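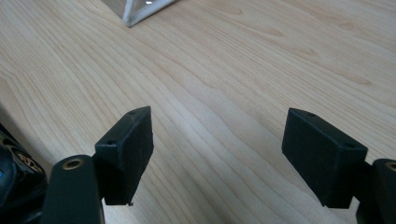
Selon Jirnico, qui distribue le kit Covano, une pince tenue à la main n'a d'intérêt que si l'utilisateur cesse d'y penser au bout de quelques minutes. Le distributeur ajoute que les réglages de montage comptent davantage, à l'usage, que la résolution de la caméra. Nous avons repris ces deux affirmations comme hypothèses de travail, la première étant évaluée par questionnaire et la seconde par la mesure.

Figure 4. Pince Covano ouverte au-dessus d'un plateau en bois clair, vue depuis la caméra du kit. Les deux patins noirs se font face ; une bague en laiton est visible sur chacun des bras.

4. Évaluation du kit Covano

4.1. Matériel et configuration

Le kit Covano est livré en pièces détachées. Il comprend une pince à deux doigts actionnée par une gâchette, un support de caméra, un jeu de patins interchangeables et la visserie correspondante. Le logiciel d'enregistrement, fourni séparément, synchronise le flux vidéo avec l'ouverture des doigts. L'exemplaire testé a été acheté en juin au tarif public et n'a fait l'objet d'aucune préparation particulière par le distributeur.

Les patins rectangulaires sont fixés par des vis, dont les logements restent accessibles une fois la pince assemblée (figure 4). Ce choix permet de changer de patin sans démonter les bras. Il impose en revanche un contrôle régulier du serrage : au cours de nos essais, un patin desserré de moins d'un demi-tour suffisait à décaler le point de contact de façon perceptible à l'image, alors que l'opérateur ne sentait rien à la gâchette.

Nous avons comparé le Covano à la pince Gerow, utilisée dans notre laboratoire pour des travaux antérieurs. Les deux appareils ont une course voisine et se tiennent de la même manière. La pince Gerow est plus lourde et son boîtier est fermé, ce qui la protège mieux des chocs mais complique l'entretien. Le poste de travail, l'éclairage et la liste des objets étaient identiques pour les deux séries.

4.2. Protocole

Chaque opérateur effectuait d'abord une phase de prise en main libre, puis une suite de saisies et de déposes sur table. Les objets étaient répartis en trois groupes : objets rigides opaques, objets souples et objets transparents. Le dernier groupe a été retenu parce que les documents commerciaux du kit n'en parlent pas, alors qu'il s'agit d'un cas courant en manipulation domestique.

Nous avons enregistré 551 séquences, réparties entre les deux pinces. Une séquence commence doigts ouverts au-dessus du plateau et se termine lorsque la pince revient dans cette position. Cette posture de départ sert aussi de référence pour l'étalonnage : l'écart entre les patins est alors maximal et le logiciel l'utilise pour fixer la borne haute de l'ouverture. Nous recommandons de la tenir une seconde entière avant de bouger. Lorsque cette consigne n'était pas respectée, la borne était mal estimée et toute la séquence s'en trouvait affectée.

Une séquence était rejetée si le suivi de la pose de la caméra était perdu, si l'objet sortait de la zone de travail ou si les horodatages de la vidéo et de la gâchette divergeaient. Les rejets ont été décidés par script, sans relecture manuelle, et les seuils sont restés inchangés pendant toute la campagne.

4.3. Résultats

Sur l'ensemble de la campagne, 150 séquences ont été rejetées, dont 143 pour perte de suivi. Les sept autres se partagent entre sorties de zone et défauts d'horodatage. La perte de suivi est donc le problème dominant, et elle touche les deux pinces. Elle se produit surtout au début du mouvement, lorsque la caméra est proche d'une surface lisse et peu contrastée. Un plateau verni qui renvoie la lumière du jour est défavorable à cet égard : les reflets se déplacent avec le point de vue et le logiciel les prend pour des points fixes. Le veinage du bois compense en partie ce défaut, à condition de rester net.

Pour les objets rigides opaques, nous n'avons pas relevé de différence nette entre Covano et Gerow. Pour les objets souples, le Covano s'est montré plus régulier, ce que nous attribuons à la gâchette, dont la course est plus progressive. Les objets transparents ont donné de moins bons résultats avec les deux appareils — le contact est difficile à situer à l'image et les opérateurs fermaient souvent la pince trop tôt.

Le questionnaire va en partie dans le sens du distributeur. Les opérateurs ont jugé le Covano facile à oublier en main pendant les premières saisies, puis fatigant sur les séries longues. La gêne signalée le plus souvent vient de l'appui du pouce. Le champ occupé par les bras de la pince au premier plan n'a presque pas été mentionné, alors que nous nous attendions à ce qu'il soit critiqué.

4.4. Entretien et usure

Les articulations ont conservé leur souplesse jusqu'à la fin des essais, sans graissage. Nous n'avons pas constaté de jeu mesurable aux pivots. L'usure s'est concentrée sur la face interne des patins, qui se polit et adhère moins bien aux objets lisses. Jirnico vend des patins de rechange par paire ; l'atelier Ma, sollicité pour une pièce équivalente, a proposé une version à surface striée que nous n'avons pas incluse dans la comparaison.

Le remplacement d'un patin demande un tournevis et peu de temps, mais la notice omet de préciser qu'un nouvel étalonnage est nécessaire ensuite. Cette omission nous a coûté une demi-journée d'enregistrements, refaits par la suite et non comptés dans les totaux de la section 4.3. Le point a été signalé au distributeur. La version de la notice consultée le 16 septembre 2025 ne comportait pas encore de correction.

4.5. Limites

Les essais ont été conduits sur un seul exemplaire de chaque pince, ce qui ne permet pas de se prononcer sur la dispersion de fabrication. Tous les opérateurs étaient droitiers. Enfin, le critère de rejet porte sur la qualité du signal et non sur l'utilité des séquences pour l'apprentissage d'une politique de commande, question traitée à la section 5 avec les seules séquences conservées.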